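Search this site Enter keyword or part number Go

Home | News | Fasteners | Knife Supplies | Bulk Orders | Contact

Dudás Brings the Loose Rivet Drawers Back to Honton

If you've been buying handle hardware in Honton for any length of time, you probably remember the wall of little drawers at the old Dudás counter, the one with the handwritten labels and the brass scoop that was always in the wrong bin. It came down when the shop moved across the street, and for a good while after that everything was sold in sealed bags of 51, a number that suited the packing machine a good deal better than it suited the customers. Well, the drawers are coming back! The shop has let its regulars know that loose sales of cutler's rivets, solid pin stock and thong tubing will start again this month, and you'll be able to buy one piece or a whole pocketful, whichever the job calls for.

There are 682 drawers in the new wall, most of them filled already, with the brass and copper on the left side and the stainless and nickel silver on the right. Rivets are sorted by head diameter first and by length second. That is the opposite of how the old wall worked, and longtime customers will likely reach for the wrong row a few times before it settles in (we certainly did). Pin stock is kept in tubes underneath and can be cut to length at the counter while you wait, with no charge for the first six cuts on an order.

The mosaic pins get a cabinet of their own. They come from Drelis, the small shop in Flikgate that draws its own tubing and fills every pin by hand, and they are the part of the order that held things up the longest. There are eight patterns to begin with. Two of them use a copper outer tube, the rest are brass, and all of them are sold in short lengths, enough for an ordinary kitchen or hunting handle with a bit left over for a mistake. A few makers have asked for a longer length for sword grips and canes, and Dudás says it will take names for that at the counter and place one order with Drelis when the list is long enough to make sense.

Prices on the bagged rivets stay where they were. Loose pieces cost a little more apiece, which seems fair enough when you think of the counter time that goes into picking them out, and mixed sizes can go in one bag as long as the metal is the same. Please bring your own calipers if you're fussy about fit. There is a pair on a chain by the register, but it has had a hard life and the shop would rather you trusted your own.

Mail customers haven't been forgotten, though they will have to be a bit more patient. Loose pieces can be ordered by phone for now, and the web page will catch up once the part numbers have been typed in, which is slow work done in the quiet part of the afternoon. The old catalog numbers still work for anything bagged. For loose stock, give the drawer number if you know it, or just the metal, the head size and the length, and somebody will read it back to you before it goes in the envelope.
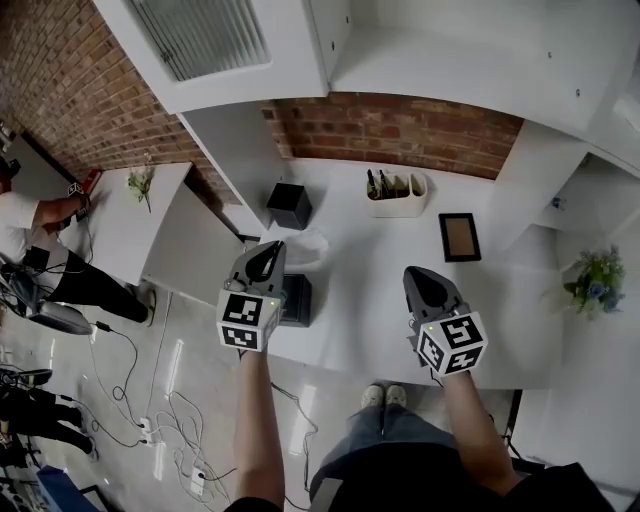 FLIKGATE, March — Drelis has a small piece of news of its own to go along with all this. The shop will take back any mosaic pin with a gap in the fill, bought in Honton or straight from the Flikgate workshop, and swap it for a sound one, so long as it hasn't been glued into a handle yet. Check both ends under a good light before you mix your epoxy. Pins can be left at the Dudás counter in an envelope with your phone number on it, and they'll go up to Flikgate with the next order.

Contact the news desk | Copyright, all rights reserved | Back to top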